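Section 9. Packing a backpack for issue

9.1 Purpose

This section sets out how a backpack is to be prepared, filled and closed before it is issued from the Pralitz packing room. It applies to all backpacks of the Hemano day pattern and to any other soft bag with two shoulder straps and a front pocket. Rigid cases and wheeled bags are covered in Section 11.

9.2 Before you start

1. Clear the packing surface of anything left over from the previous order.
2. Collect the order sheet and check that the order number on the sheet matches the number on the tray. Order 3487, for instance, must be packed only from tray 3487.
3. Place flat items, such as notebooks and folders, to the left of the packing position. Place packets and small boxed goods to the right.
4. Confirm that hand tools and tape have been returned to their wall baskets. They are not part of the contents and must not be left among them.

Note: Loose sheets are to be placed in a folder or beneath a notebook until they are packed, as they are easily lost under the bag.

9.3 Laying out the backpack

1. Place the backpack in the middle of the surface, with the carry loop pointing away from you.
2. Draw the shoulder straps out from under the bag and spread them to either side. Straps left folded beneath the bag will tilt it and make the zips difficult to run.
3. Lengthen both shoulder straps to their full extent. They are shortened again at step 9.5.
4. Open the main compartment fully and check it for packing paper, silica sachets and swing tickets. Remove these.
5. Check the front pocket in the same way.

Caution: Hold the bag by the carry loop or by the padded part of a strap. Do not pull on a zip tag to move the bag. Damage to a zip must be reported on form 1353 and the bag set aside.

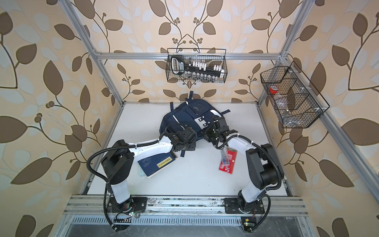
9.4 Filling

1. Pack the flat items first. Notebooks go against the back panel with the spine downwards and the cover facing the wearer's back.
2. Where the order includes more than one notebook, place the largest nearest the panel.
3. Add folders and loose papers next, inside the sleeve if the bag has one.
4. Packets with a clear window are to be packed with the window facing inwards, against a notebook or folder. A window facing outwards is liable to split when the bag is set down.
5. Place small packets in the front pocket. If a packet does not lie flat there, move it to the main compartment.
6. Compare the contents with the order sheet and tick each line as the item goes in.

Note: The weight of contents for the junior size must not exceed 300 grams in the front pocket. Heavier items are to go in the main compartment.

Caution: Do not force an item into the bag. If the order does not fit, stop and refer it to the packing supervisor, Golnar Parsa. A larger bag may be substituted only with her initials on the order sheet.

9.5 Closing and finishing

1. Close the main compartment from both ends so that the zip tags meet at the top, beside the carry loop.
2. Close the front pocket.
3. Shorten the shoulder straps to half their length and make both sides equal.
4. Fasten any chest or waist strap and tuck the loose ends into the elastic keepers.
5. Turn the bag over and lift it once by the carry loop. The contents should not shift noticeably.
6. Tie the Jindwood label to the carry loop and move the bag to the outgoing shelf, straps towards the wall.

9.6 Records

The completed order sheet is to be signed by the packer and placed in the outgoing file by 4 pm. Sheets signed after that time are dated the next working day. Queries about missing items should be addressed to Ardalan Moradi in stores, and queries about labels to Finn Fröhlich.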